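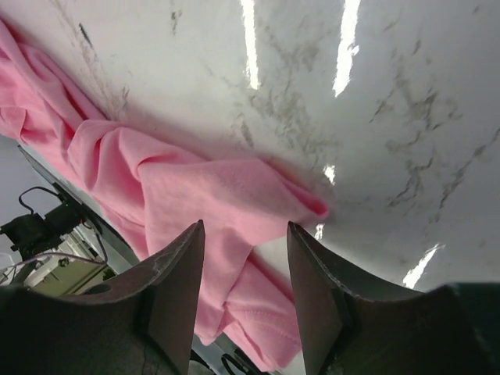

Fig. 1. Gripper and pink cloth, sorting and folding trial, Testlow

Home Modules Reading Staff Contact
Filed under: Work & Org / Handouts
295 shares 2 comments

Week 4: Who does the work around the robot?

Bring this sheet to the seminar. It replaces the version handed out on 2nd September, which had the wrong reading on it and left out the section on pay grades.

The case is the Testlow laundry outside Prudville. It washes and finishes workwear, towels and small linen for hotels and care homes. Management has told staff that an arm with a two-fingered gripper will "take over repetitive handling" on one table by December. We will spend the hour on the phrase "take over", which I think is doing far more than it should.

Start with the job as it was. A finisher stood at a table, pulled a piece from a heap, found a corner, shook it out, checked it for stains and tears, folded it and put it on the right stack. On paper that was one task with one rate. Anyone who has done it will tell you it is five or six, and that the checking happens in the hands while the eyes are already on the next piece. The time study the firm commissioned recorded the folding and gave the checking no line at all.
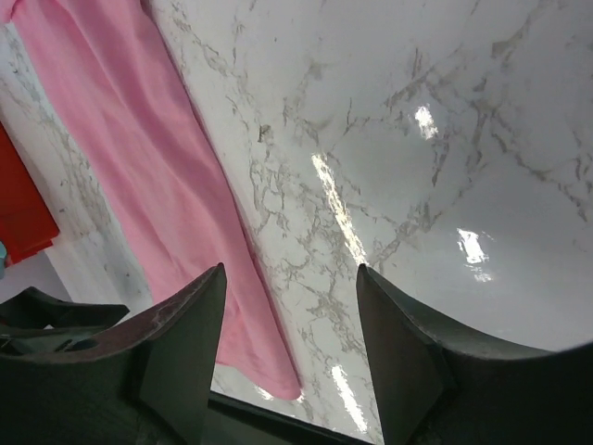 Maureen Tilsby
Associate Lecturer in Work and Employment, Bultport

So when the supplier says the arm does "the finisher's job", ask which part. The trial plan covers picking up, spreading and folding. It leaves out stains, loose threads, a pen left in a pocket, and the towel that belongs to a different customer. Those stay with people, who must now do them as separate steps and walk between tables to do it.

The plan also adds work. Somebody has to feed the table, clear a bad grasp, restart the cell, log the stoppage and explain to the supervisor why the count is down. At Testlow these duties went to finishers on the old grade. The new title is "cell attendant". Read the two job descriptions side by side and look for the word "skill". It appears once, in the heading.

A note on the numbers. The firm's slide gives 1,742 pieces as the daily output of the hand-folding line and sets a target for the arm beside it. The first figure is an average over a whole year, sickness and broken dryers included. The second comes from a supplier's test on matching towels. I would not hang a staffing decision on that comparison, and I'd like you to be able to say why in plain words.
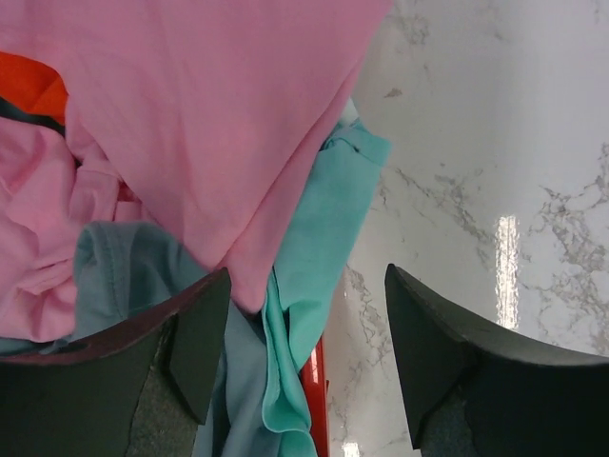 Deskilling is the usual heading for cases like this, and the usual argument is that machines take the skilled part and leave the dull part. Testlow is messier. Telling one item from the next in a heap is a skill the old rate never paid for. Take the mixed cloths on the trial table: a large pink one lies over a teal one and a grey-blue one, with more pink bunched up at the side. Which edge belongs to which piece? A finisher settles that by feel and gets no credit for it. If the answer is to have attendants separate everything before the arm gets to it, the hardest bit of the job has stayed human and the wage has gone to the easy bit.

I am told this is a passing problem and that the next software release will deal with mixed heaps. Perhaps it will. The staff briefing said much the same about the barcode tunnel, and there is still a person standing at the end of it with a hand scanner.

Then there is pace. Before the trial, finishers could slow down together at the end of a shift, and supervisors mostly let them. 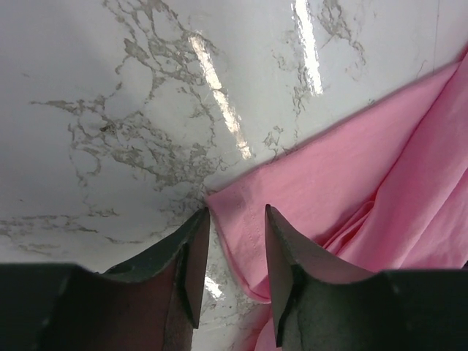 With the cell logging every stop, a slow quarter of an hour now has a start time, an end time and a worker number beside it. No rule has been changed. The staff handbook reads exactly as it did last year, which makes the change awkward to take up as a grievance. Look at clause 9 in the reading pack and decide whether "reasonable monitoring" stretches that far. My own view is that it doesn't, though the union's adviser was less sure.

Points in the firm's favour, which you should be ready to argue:

- Wrist and shoulder complaints on the folding line were high and long-standing.
- There have been no redundancies so far.
- Two of the attendants say they prefer the new work.

The second point deserves some care. Leavers have not been replaced, and agency hours have been cut. Neither shows up as a redundancy.

For the seminar

Write up to 270 words on one duty that has moved from one person to another in this case without appearing in the trial plan. Say who did it before, who does it now and what they are paid. Avoid the words "efficiency" and "upskilling" unless you are quoting.

Reading: pack sections 3 and 5, plus the attendant job description. Section 4 is optional and rather dull.

Previous: Week 3 Next: Week 5 Back to module list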